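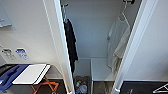
Figure 1. Wall panels above the edge of a dark countertop, with a blue padded cover at lower left.

4. Local buying among small firms: what the survey can and cannot show

4.1 The claim

The case for local buying is usually put in terms of money that stays. A shop in Plirnport that hires a Plirnport bookkeeper is said to keep its fee in the town, where it is spent again at the bakery, the garage and the hairdresser, and each round of spending is counted as a gain. Van Hecke's work on market towns treats this as close to settled. We do not think it is. The rounds of spending are almost never observed. They are computed from a share of local purchases that owners report from memory, and then multiplied by a factor borrowed from studies of much larger areas.

Our aim in this section is modest. We ask whether small firms in Plirnport and Zarkthorpe buy business services locally to the extent they say they do, and whether those who do so look any different from those who do not. We leave the question of wider gains to the town until the end, where we argue that our data cannot answer it and that the data used by others could not answer it either.

4.2 Sample and response

The sampling list was put together from the two town trade registers and covered 253 firms. Of these, 81 returned a usable form. That is a poor response, and we see no honest way to make it look better. Firms that belong to a trade group were far more willing to reply than firms that do not, and members of trade groups have usually heard the local buying message many times before a survey reaches them. Any figure for local spending taken from these replies should be read as the figure for people who like filling in forms on the subject.

Services were sorted into five groups: accounts and tax, cleaning, printing and signs, computer support, and legal advice. The sorting was done by Brouwer and checked by Van Loon. They disagreed most often over printing, where a single supplier might design a logo, print a menu and build a website on the same invoice. We kept such invoices whole and placed them according to the largest item. Readers who would split them differently may get a different answer for this group, and the choice matters more than we would like.

A further eight owners agreed to let us read their purchase ledgers for the year ending in May. These were the only cases in which what an owner said could be compared with what the firm paid. They chose themselves, and owners with messy books are likely to have stayed away.

4.3 What counts as local

Most of the confusion in this area starts with the word itself. Owners were asked to mark each supplier as local or not local, with no further guidance, as in the earlier surveys we wanted to compare ourselves with. They took this in several ways. One Plirnport florist marked her card processor as local on the ground that the sales representative lived two streets away. A joiner in Zarkthorpe marked his accountant as not local, though her office is in the same building, as her practice is owned by Dekker, a chain with its head office elsewhere.

Both answers can be defended. If the question is who gets the wages, the joiner's accountant is plainly local. If the question is where the profit goes, she may not be. Claeys has argued that the address on the invoice is a fair middle course. We used it for the ledger cases because it can be checked, and for no better reason. An invoice address tells us where the post is opened. In several ledgers the address belonged to a billing agent, and the people who did the work could not be traced from the paper at all.

Gunn suggested in comments on an earlier draft that travel time would be a better test. For cleaning it might be, as the work has to be done on the premises. For computer support, much of which is now done by phone or remote login, it means very little.

4.4 Results from the ledgers

In every one of the ledgers, the share of spending that went to suppliers with an address in the same town was lower than the share the owner had given us beforehand. The gap was small for cleaning and large for computer support. Owners tended to recall the supplier they talked to and to forget the ones paid by standing order. Software fees, phone contracts and card charges were left out of nearly all the spoken estimates, and in the smaller firms these were among the largest service costs.

It would be easy to turn this into a correction factor and apply it to the full set of replies. We have not done so. The gap varied a great deal from firm to firm, and the cases are too few and too oddly chosen to stand in for the rest. A corrected figure would look firmer than the raw one while resting on less.
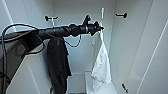
Figure 2. Black robotic arm and two-fingered gripper inside a white built-in wardrobe.

4.5 Do local buyers do better?

Supporters of local buying often add that it is good for the buyer as well as for the town. Local suppliers are said to respond faster, to forgive a late payment now and then, and to send work back in the other direction. The survey asked about all of these. Firms that reported more local buying also reported being more satisfied with their suppliers, and it is tempting to stop there.

The trouble is that both answers came from the same person on the same form. An owner who has chosen to use a neighbor for her tax return has reasons to think well of the choice. We have no measure of response times apart from what owners told us, and none of how many jobs had to be done again. The ledgers do show credit notes, which might be read as a rough sign of work gone wrong, but some suppliers issue them for any change to an order and others never issue them.

The point about returned business is more interesting. Some owners described trades that ran both ways for years: the printer buys his lunches from the café whose menus he prints, the cleaner has her van signed by a client. These ties are real, and the ledgers confirm a few of them. What they are worth is another matter. In one case the two firms had each been paying more than the going rate to avoid an awkward talk, by the admission of both. Whether that should be entered as a benefit of local buying or as a cost of it depends on what one hoped to find.

We also looked at Firine, the online register through which firms in both towns can ask for quotes. Its operators present each match as a new local link. Where we could compare matches with ledger entries, several joined firms that had already been trading with each other before either signed up. A register cannot tell a new customer from an old one who has found a handier form – and it has little reason to try.

4.6 Limits

The ledger work covers a single year, and contracts for accounts and cleaning often run longer than that. A firm that changed supplier shortly before our period will look settled. Neither town can be called typical: Plirnport has a harbor office that buys in its own way, and Zarkthorpe has lost several larger employers whose former staff now sell services on their own account, which may raise local supply for reasons unrelated to anyone's wish to buy nearby.

We make no estimate of how far money spent with a local supplier is spent again in the town. To do so we would need the suppliers' own ledgers, and then those of their suppliers. Two suppliers were asked for theirs. One declined, and the other sent a summary that could not be matched to any of the payments we held. Until such records can be had, we would treat published figures for the local gain as statements of what their authors assumed.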